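Controller comparison: rod tool on the block board

The bench group has finished the first round of its controller comparison for planar pushing. Two controllers were run on the same arm with the same plain rod tool: the stock position controller from Endeo and the Prudus impedance controller. Shayne Costigan set up the runs, and Glykeria Spanos handled calibration and scoring.

Each trial asked the arm to slide one named block to a target point on the board without moving any other block more than 5 mm. Isolated blocks are easy for both controllers. Grouped blocks are harder, as the rod has to enter a narrow gap before it can push, and small errors in tip height or approach angle show up as contact with a neighbor. 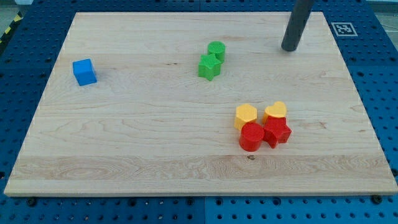
Rod tool over the maple-colored board, with a cube on its own, a green pair and a group of four.

The position controller completed 115 of 226 trials within tolerance. The impedance controller completed 189 of 226. Most of the difference came from grouped layouts. With position control, the rod tended to carry a second block along once contact was made. Star blocks were the worst case under either controller, rotating when the tip slid into the notch between two points.

Camera pose was re-estimated from the fiducial tag before every block of trials. Drift between October and the final session was below what the scoring script can resolve, so no runs were dropped.

The next round keeps the board and the block set and replaces the rod with the Milach two-finger gripper, fingers closed. Manolis Lambrakis is preparing the tool offset file. Groups that want their own layouts included should send start poses to Glykeria in the usual format.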